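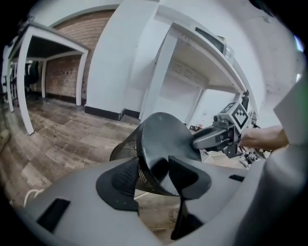

4 min read

Hi, and welcome! I run Chege, a small cooking school up a flight of stairs above a hardware store, and if you've landed on this page you're probably trying to work out whether we're the kind of place you'd feel comfortable in. I hope so. Let me tell you how we got started and then you can decide.

I was never a chef. I want to get that out of the way because people sometimes show up expecting a tall hat and a lot of shouting. I worked in a school office for 16 years, and I cooked at home every night for a family that didn't like the same things. Then a neighbor asked me to show her how I made soup, and she brought her sister, and by that April I had people sitting on my back steps with bowls in their laps. My kitchen could hold four if everybody breathed in.

So I went looking for a room. The one I found used to be a dance studio called Vumus (the old sign is still over the street door, and yes, we still get calls about ballet). It had good windows, terrible plumbing and a landlord who was willing to let me put in two stoves. I signed the lease before I'd figured out where the sinks would go, and I wouldn't recommend doing it that way.

What we teach is plain weeknight food. Soups, beans, roast chicken, flatbreads, a decent salad dressing, what to do with half a cabbage. We started out with a fancy pasta course too, and I dropped it after one season. People loved the evening and then never made pasta again! I'd much prefer you go home and cook the lentils.

Classes are small and we all eat together at the end. You don't need to bring anything except a container for leftovers and shoes you don't mind getting flour on. Knives and aprons are here. We have a Bamix hand blender that gets passed around on soup nights, and there's usually a polite fight over who gets to use it.

Over 300 people have come through the beginner course by now, and a good number of them told me on the first night that they couldn't cook at all. I love those students. They ask the questions everyone else is too shy to ask, like how you know when oil is hot, or whether you really have to peel the carrots (you don't, just scrub them).

We also have a recipe newsletter called Gitulent, named after a typo in my very first handout that my students refused to let me fix. It goes out when I have something worth sending, so some months you'll hear from me twice and some months you won't hear a peep. Past issues are at the front desk if you like paper, with my corrections in pen.

If you have an allergy, tell us when you sign up and we'll change the menu for the whole table. Kids are welcome in the afternoon classes with a grown-up. Evenings start at 6:30, the door sticks, so give it a good push and come on up.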